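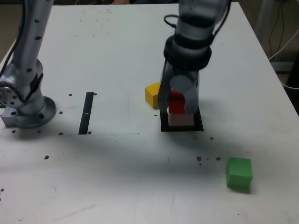

The cube table

The white table by the back wall at Nevance gets used more than anything else in the building, so it has a page of its own. It is a plain table with a pale top, and most of what is done on it involves coloured cubes, a square marked out in black and a strip of black tape. The cubes are kept in a tub on the shelf marked Dobos. Shona Kerslake bought the first lot in March and Jitendra Mittal has topped them up twice.

The tub holds red, yellow and green cubes. We started with a bigger set that included blue and white. The white ones were hard to see against the tabletop and went to the Sirkley room, where the benches are dark. Blue is on order.

The black square is the target. It has a pale centre, and the usual task is to put a cube inside the border without touching the black. Anyone setting up should check that the corners are stuck down. If one has lifted, replace the whole square and don't patch it, as a doubled layer makes a ridge that a cube will catch on. Spare tape is in the drawer under the printer. 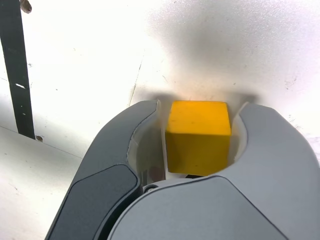

Yellow is the colour most people start with. It shows up well on white and the edges are easy to pick out, even with the overhead lights on full. The cubes have rounded edges and a matt finish, and they pick up specks from the table fairly quickly. Wipe them with a barely damp cloth and leave them on the rack overnight. Please don't use the spray, which made the last green ones tacky.

Any cube with a torn corner goes in the bin by the door. Kayode Olatunji keeps the tally on the clipboard, and we have thrown out 18 so far.

The tabletop itself is marked. There are smudges and fine scratches all over it, and washing will not shift the older ones. Eamon Heffernan tried three cleaners on a corner in the spring and the plain soap did as well as the other two. Crumbs are a different matter and should be brushed off before a session starts. The hand brush hangs on the left of the shelf.

The strip of black tape on the left half of the table stays where it is. It is used for lining up, and moving it means measuring everything again. The table is booked by the hour, from 9 in the morning, on the sheet outside room 506.
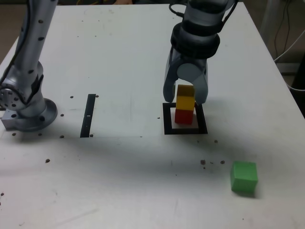 Other pages in this gallery

The Sirkley benches
Shelves and storage tubs
The Nosen room before painting

Page put together by Vaughan Pirihi. Corrections to the front desk, please.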